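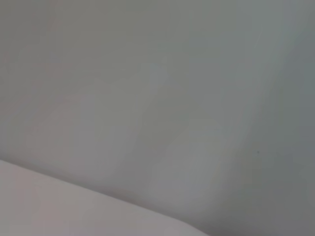 Toketti Technical College Opens Second Year of Student Robotics Project

Sorting course moves to public demonstration in May; enrollment open to evening students

By the Office of College Communications
2/21/25

Toketti Technical College announced today that its student robotics project, Clikton, will continue for a second year and will conclude with a public demonstration in May. The project is part of the college's applied automation course and is open to day and evening students who have completed the introductory course in electronics.

Clikton asks students to build, program and maintain a robot arm that can pick up household items from a bench and place them in the correct tray. The work is done in teams over two terms. Each team is responsible for its own arm, its own control software and its own written records, and all teams share a common set of test items and a common set of rules.

The college has also confirmed that Khan Machine Works, a local manufacturer of packaging equipment, will again provide workshop access and technical advice. Fikov Supply will furnish replacement motors, cable and fasteners for the length of the course. Neither company has a role in grading.

"The first year of Clikton showed us that students learn a great deal from a machine they have to keep running themselves," the college said in a statement. "They deal with worn cables and late parts, and they have to explain their decisions to one another in writing. We are pleased to offer that experience to a larger group this year."

Course of study

The first term covers the mechanical work. Students assemble the arm from a standard set of parts, wire the motors and the emergency stop, and measure how closely the arm returns to the same position after repeated movements. A team may not run its arm under program control until an instructor has signed off on the wiring and the stop switch.

The second term, now under way, is given over to vision and handling. Each arm carries a small camera at the wrist, and students use its pictures to help guide the final part of each movement. Much of the term is spent on the practical limits of such a camera. At close range a plain surface can fill the view and leave very little for the software to work with. Soft focus, gradual shading and the lack of any pattern all make it harder to judge distance, and a single small dark speck may be the only sharp point in a picture. The still at the head of this release, a wrist camera view of a smooth gray surface with a pale curved object at the lower left, shows all of these conditions.

Students are expected to decide how their software should respond when a picture contains too little information. Some teams have chosen to stop the arm and back away until more of the bench is in view. Others compare the picture with the one before it and continue only if the two agree. The course does not require a particular method, but each team must describe its method in its records and show test results to support it.

Student teams keep every wrist camera picture recorded during supervised tests, including those that are blurred or show little detail. The shared collection stood at 1,932 pictures at the close of the fall term. Students sort the pictures by hand and label them according to whether an item can be made out, whether an edge can be made out, and whether the arm should have continued. Labels are checked by a second team before they are used. Where the two teams disagree, the picture is set aside for class discussion.

The college considers this labeling work to be a central part of the course. It is slow, and it is graded on the same footing as programming. Instructors have found that students who label pictures carefully write clearer instructions for their own software, and that disagreements over a single picture often lead to changes in the labeling guide. The guide is now in its third edition.

Changes for the second year

Several changes have been made in response to comments from last year's students.

Bench hours have been extended on weekday evenings so that students with daytime jobs can complete supervised tests without missing work. Evening sessions follow the same safety rules as day sessions, and an instructor is present whenever an arm is powered.

The test items have been revised. Last year's set was made up mostly of boxes and printed packages, which proved easy to tell apart. The new set adds plain, rounded items in light colors, which are harder to separate from a light background. Teams were given the full set at the start of the current term and may practice with it freely. The placement of items for the demonstration will not be released in advance.

Written records now count for a larger share of the final grade. Each team keeps a logbook that lists every fault, the date it was found, who was at the bench and what was changed. A logbook must be complete enough for another team to repeat the repair. Teams exchange logbooks before the demonstration and submit comments on each other's entries.

Finally, lighting has been added to the course as a separate unit. Students take wrist camera pictures of the same surface under different lamps and at different angles, and they compare the results. The unit is intended to teach students to recognize changes in tone that come from light and to avoid treating them as the edge of an item – a common source of error in the first year.

Public demonstration

The demonstration will be held in May in the main workshop at the college. Admission is free. Each team will be given 2 timed runs, and the better run will be recorded. Points are awarded for items placed in the correct tray and deducted for items dropped or placed in the wrong tray. A team that stops its arm for a safety reason will not lose points for the stop, although the clock will continue to run.

After the timed runs, teams will take questions from visitors at their benches. Logbooks will be available to read, along with a selection of labeled pictures from the shared collection. Students will explain how the labels were chosen and how their software uses them. Visitors are asked to remain behind the marked line while the arms are powered.

High school groups are welcome and should register with the college ahead of time so that bench visits can be scheduled. The workshop is on the ground floor and has step-free access from the parking lot. Visitors who need other arrangements may contact the Office of College Communications.

Enrollment

Students who wish to join the next group may apply through the registrar during the regular enrollment period. Applicants must have passed the introductory electronics course or show equal experience. No earlier work with robots is required. Programming is taught within the course, although students who have not written software before are encouraged to attend the short preparatory sessions offered before the first term.

There is no separate equipment fee. Tools and safety glasses are provided in the workshop, and the arms remain the property of the college. Students may keep copies of their own software and logbooks when the course ends.

About Toketti Technical College

Toketti Technical College offers certificate and associate degree programs in electronics, machining, building trades and applied automation. Classes are held during the day and in the evening, and many courses include supervised workshop time. The Clikton project is run by the applied automation program.

Contact

Questions about Clikton, the public demonstration or group visits should be directed to the Office of College Communications at Toketti Technical College. Questions about applications should be directed to the registrar.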